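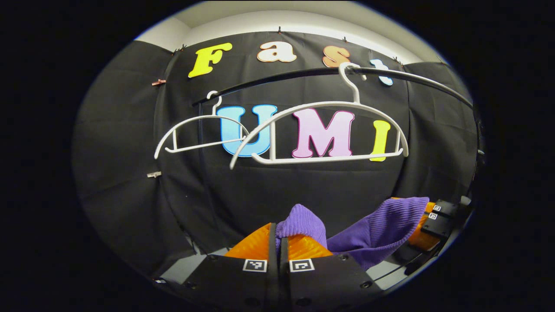 *White hangers on the black rail, the foam letters behind, and the purple knit.*

# Clothes corner, Plovico hall, Skulwood

Page updated 1/14/26. Text by Vichien Kaewmanee.

The clothes corner went up in December at the far end of the Plovico hall, past the coat room. It is a black cloth backdrop with a rail in front of it for hanging up knitwear. This page has the photo, plus notes on the materials and how the corner is put together. People have asked about the cloth and the letters more than anything else, so those come first.

## The cloth

The backdrop came from Plattner, the fabric store on the Jeltent road. It was sold as stage cloth. I looked at a gray one too, but the bright letters stood out much better on black, and the folds don't show as much from across the hall.

It hangs in pleated panels. We tried pulling it flat the first time and every crease from the packaging showed. Gathering it into pleats took ten minutes and fixed most of that. The lower part falls in soft folds and can be left alone.

Small dark clips hold the top hem. The copper-colored one and the silver one on the left side came out of the desk drawer. If you are setting up from the box, check that the clips are in it before you get on the ladder. Black cloth picks up lint from everything, knitwear most of all. There is a lint roller in the box.

## The letters

"Fast" runs across the top and "UMI" is below it in larger letters. They are all foam. The smaller word has a capital F and the rest in lowercase, and UMI is all capitals.

The large capitals came in a set of 26, one of each, so there is no second M or second U if one goes missing. Please don't borrow from the wall. The unused ones are in a flat bag marked LETTERS, along with the leftover lowercase.

Colors were picked from what was in the sets. I wanted yellow at the start and yellow at the end, and that worked out. The pink M is the one people notice from the door. The pale blue t would read a little better if it had a dark outline like its neighbors. I may swap it if we order another set.

Foam dents easily. Hold the letters by the edges when you take them down, and don't stack the box with the iron on top of them, as happened once already. Most of the marks came out after a day or two.

## The rail and hangers

The rail is black so that it stays quiet against the cloth. Hangers go on and come off from the front. Leave some slack in the cloth behind the rail, or a hanger hook will drag on it when you lift it away.

The hangers are plain white plastic, in two sizes. The larger one has wide shoulders and suits adult sweaters. The smaller one is for children's things and narrow necklines. Both have a bar along the bottom, which is handy for scarves. They came in a pack of 6 and the spares are in the coat room.

We keep only a couple on the rail at a time. With more than that up, the lettering disappears behind the clothes and the whole corner looks like a closet.

## The knitwear

Everything hung here is on loan and goes back in the bin underneath the coat room shelf at the end of the day. A few notes for anyone handling it:

- Put knits on the hanger from the bottom, through the hem. Pushing the hook through the neck stretches it.
- Heavy knits should be folded overnight. They grow on a hanger – one gray cardigan gained a good inch in the sleeves.
- Purple is the easiest color to see against the black. Navy and brown more or less vanish.
- No pins. Use a clip if something has to stay put.

## Setup notes

Two people can put the corner up in under an hour. Cloth first, then the rail, then the letters. We did the letters before the rail in December and had to move all of UMI when it turned out too high.

Stand back by the door before fastening the last letter. What looks level from the ladder often isn't. The top word took three tries.

The hall had nearly 1,000 visitors over the month, and 400 printed cards were given out from the table by the entrance. There are a few cards left in the office if you missed one.

The corner stays up through the end of the winter program. After that the cloth goes to Jeltent for their spring show, and the letters and hangers come back to the coat room. Anyone who wants to use the backdrop after Jeltent is done with it should leave a note in the office with the dates. Bring your own ladder – the hall's is booked most mornings.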